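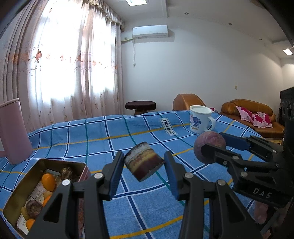 Ein Bergrennen, bei dem es zwischendurch bergab gehe, sei eigentlich gar keines, wandte ein Leser gegen die erste Fassung dieses Artikels ein, und man möge den Eintrag bitte unter »Rundstrecken, unvollendete« führen. Die Redaktion ist dem Wunsch nicht gefolgt. Das Stistier-Bergrennen wird seit seiner Gründung als Bergrennen ausgeschrieben und gewertet, und die Senke hinter dem Sägewerk gehört seit jeher dazu.

Diese Website verwendet Cookies. Mit der weiteren Nutzung erklären Sie sich damit einverstanden. Einstellungen | Akzeptieren

Das Stistier-Bergrennen ist ein Automobilrennen für historische und seriennahe Tourenwagen, das jährlich im Herbst zwischen den Ortschaften Cilham und Skendumton ausgetragen wird. Die Strecke ist 3236 Meter lang und überwindet einen Höhenunterschied von 226 Metern, die erwähnte Senke bereits abgezogen. Gefahren wird einzeln gegen die Uhr, in zwei Wertungsläufen, deren Zeiten addiert werden.

Geschichte

Das Rennen geht auf eine Zuverlässigkeitsfahrt zurück, bei der die Teilnehmer nachweisen sollten, dass ihre Wagen den Anstieg nach Skendumton ohne Nachfüllen von Kühlwasser bewältigen. Da dies nur einem kleinen Teil gelang, wurde im Folgejahr auf den Nachweis verzichtet und stattdessen die Zeit gemessen. Den ersten Pokal stiftete die Maschinenfabrik Stistier, die selbst nie ein Kraftfahrzeug gebaut hat und vor allem für Kartoffelroder bekannt war. Der Name blieb, auch als die Fabrik längst geschlossen und der Pokal zweimal verlegt worden war.

In den ersten Jahrzehnten war die obere Hälfte der Strecke geschottert. Die Asphaltierung wurde von den Fahrern lange gefordert und nach ihrem Abschluss ebenso lange beklagt. Die Rundenrekorde, die in älteren Programmheften auftauchen, beruhen auf einem Druckfehler; Runden gab es nie.

Strecke

Der Start liegt an der Brücke von Cilham, unmittelbar vor einer Rechtskurve, was die Zahl der spektakulären Starts gering hält. Es folgen eine Gerade durch den Wald, zwei Kehren und die Senke, in der leichte Fahrzeuge bei entsprechendem Tempo kurz den Bodenkontakt verlieren. Das Ziel befindet sich am Ortsschild von Skendumton. Der Auslauf ist kurz und endet vor dem Gasthof, dessen Gartenmauer inzwischen in mehreren Baustilen ausgeführt ist.

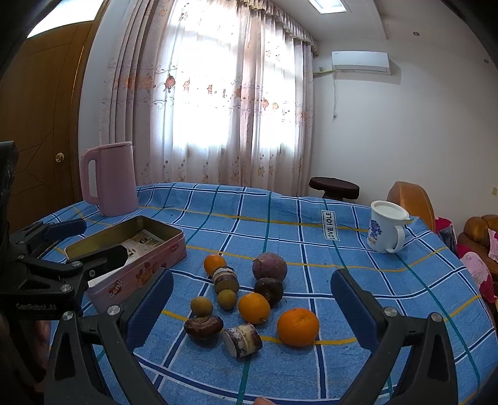
Die Mauer wird nach den Bestimmungen des Reglements als »natürliches Hindernis« geführt. Ein Antrag, sie mit Reifenstapeln zu sichern, scheiterte am Denkmalschutz, ein zweiter an der Frage, wer die Reifen nach dem Rennen wieder abholt.

Reglement und Klassen

Zugelassen sind höchstens 30 Fahrzeuge, verteilt auf drei Hubraumklassen und eine Sonderklasse für Wagen der Marke Tóth. Der kleine Hersteller lieferte seine Coupés mit einem Heckmotor aus, dessen Hubraum je nach Prospekt verschieden angegeben wurde, sodass eine Einordnung in die übrigen Klassen wiederholt zu Protesten führte. Seit Einführung der Sonderklasse gewinnt sie stets ein Tóth.

Bei Punktgleichheit in der Jahreswertung entscheidet das höhere Alter des Wagens, bei gleichem Baujahr der bessere zweite Lauf. Wird das Rennen wegen Nebels abgebrochen, zählt der erste Lauf doppelt. Im November, in den man einmal ausgewichen ist, zählte mangels Sicht gar keiner.

Zuschauer

Die Veranstaltung zieht fast 400 Besucher an, in guten Jahren also mehr, als Skendumton Einwohner hat. Tribünen gibt es keine, der beliebteste Platz ist die Böschung an der zweiten Kehre.

Verwandte Artikel
Bergrennen (Begriff)
Liste der Tóth-Coupés
Maschinenfabrik Stistier
Zuverlässigkeitsfahrt
Cilham, Brücke von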